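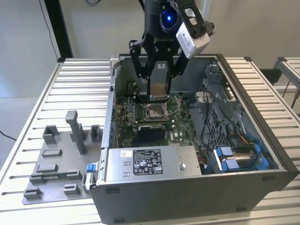
April, week 3. Native plant beds, Grurska pond margin

Started 7:40 am. Overcast, light wind off the water. Pond level at the staff gauge is down a hand's width from the last entry, so the lowest shelf of plugs on the east bank is now out of the water. The sedges look fine with it. The pickerelweed does not, and I moved the worst tray's worth down to the new waterline before doing anything else.

Plug survival, east bank. We put in 2,810 plugs last fall across the five strips. Walked all of them this morning with the clicker and got 2,179 alive, counting anything with green at the crown. Strip 4 is the bad one again. Most of the losses there are in the middle third, where the coir log slumped over the winter and the soil behind it washed out. The plugs that are left are sitting proud with their roots showing. Pressed back the ones I could. The rest need soil first.

Strip 2 is the best of the lot, which I did not expect given how late it went in. Blue flag is up to my shin. Swamp milkweed is not showing yet, but it never shows before May here, so I left those spots as "unknown" on the sheet and did not add them to the dead. If they come up the total will rise. Please do not pull the flags on them.

Geese. They have found the gap at the north end of the netting. Droppings all along strip 1 and the tops of the bulrush are clipped flat. Hok-lam Cheng restrung the twine at two heights while I did the count, and he thinks the lower string should come down further, because the goslings will walk straight under it next month. I agree. We are out of the short stakes. There are some bent ones in the shed that will do if someone takes a hammer to them.
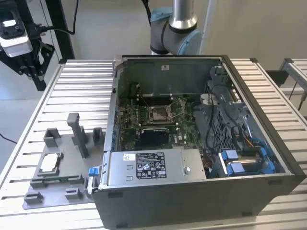 Seed trays. The cold-treated batch came out of the fridge on schedule. Of the species from the Bellel prairie remnant, the prairie dock is germinating well and the cream gentian has done nothing at all. Gentian seed is like dust and I suspect I covered it last time, so the new tray is surface sown, misted, and under a lid. Label reads "Bellel, surface". The old tray stays on the bottom shelf until June in case it is only slow.

Potted up 413 seedlings from the Chaudhary Road collection, mostly golden alexanders and a few rows of wild bergamot. Used the deep cells for the alexanders. The bergamot went in the regular ones and will need moving on before the others. Mix was two parts leaf mold to one part sand, no fertilizer. Ran out of leaf mold near the end, and the last flat is heavier on the sand. It is marked with a red stick so we can see if it makes any difference.

Something has been digging in the flats nearest the door. Small neat holes, seed hulls left on top. Chipmunk, I would guess. Put hardware cloth over those flats and weighed it down with bricks. Lift it off for watering or the stems grow through it and you lose them when you pull it up.

Invertebrates. Three dips at each of the usual stations with the D-net, sorted in the white pan. Plenty of scuds, damselfly nymphs at every station, one water scorpion by the outlet. First caddis cases I have seen at the south station since we planted. Still no mayflies. Samples went back in the water apart from one snail I could not put a name to. It is in the jar on the windowsill with a note on it. Change its water if you are in before me.

Turtles. Two painted turtles on the log, one with an old notch in the shell, left rear. I think it is the same one as last year but the sheet from then only says "notched", with no side. Please write the side down from now on.

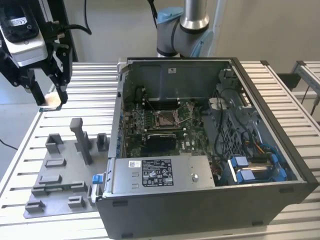
Cattail on the west side. The narrowleaf has moved out again past the marker stakes and is into the open patch we cleared. Cut a test square below the waterline with the long shears and left the square next to it standing for comparison. If cutting under water works as well as it did at Tededari we can do the whole edge over the summer without spraying. It is slow work in waders, though. One person, one square, most of an hour.

The left boot on the large waders is leaking at the heel. Patched it with the last of the seam glue and hung them upside down. Give it a full day.

Stopped at 2:15 pm when the rain came in.

To do
Soil and a new coir log for strip 4, middle third
Lower the twine on strip 1
Short stakes, straighten or buy
Leaf mold, two bags at least
Seam glue
Recheck the swamp milkweed spots in late May
Ask Hok-lam for his goose notes and copy them into this book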